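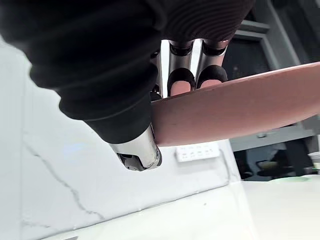

Fig. 4.1 Thin board held across its thickness, seen from the gripper.

Home > Guides > Bestach > Section 4
Search this guide
3 min read

4. Repeating the kitchen trials

This section covers the dish tasks from the Avside study. It assumes the arms have been set up as in section 3 and that the Bestach software is running.

4.1 Before a trial

1. Start the recorder and check that every camera is sending pictures.
2. Load the object list. Mugs and plates have separate grip settings.
3. Set the grip limit to 500 for mugs and 359 for plates.

Note: the limits are raw motor units. They don't carry over to the older Tapley hand.
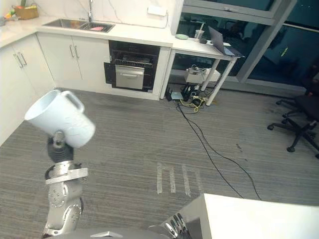
Fig. 4.2 Mug held by the base, rim to the left.

4.2 Running a trial

4. Place the object and step clear of both arms.
5. Press Start. The policy picks its own grip, so do not correct it by hand.
6. Allow 900 control steps. If the object is still in the hand at the end, mark the trial as a fail.

CAUTION: Keep one hand on the stop button whenever an arm is over the sink or the dishwasher.

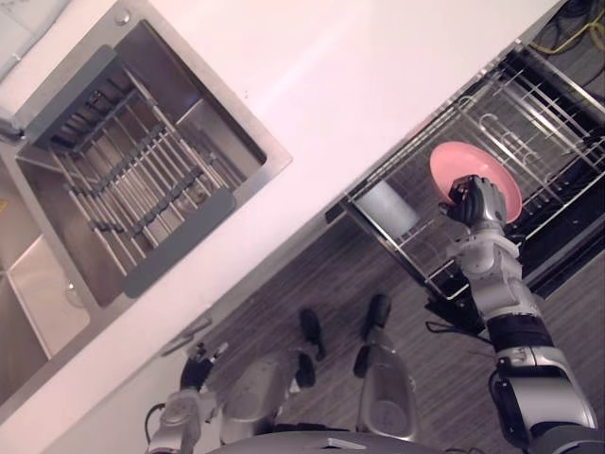 Plates gave us more trouble than mugs in the March runs. Most failed trials came at the moment of release, when the fingers opened before the plate had any support. Adding wrist views to the training set cut these failures, while adding more head views made little difference. Score release separately from grasp, or this effect will be lost in the totals.

4.3 Scoring

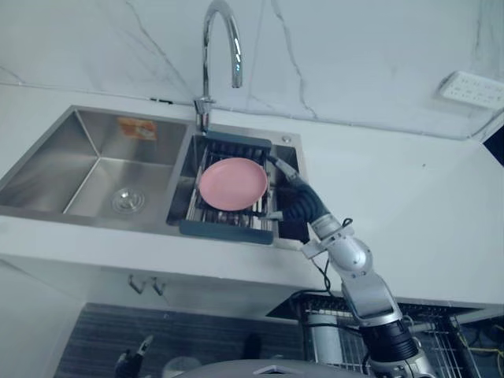
Photo: Kosano / Avside kitchen trials

7. Give one point each for grasp, carry and release. The top score is 3.
8. A plate lying flat on the rack rods counts as a full release. A plate leaning on the rim of the sink does not.
9. Save the log before you reset the arms. A reset clears the grip record.

Next: 5. Exporting logs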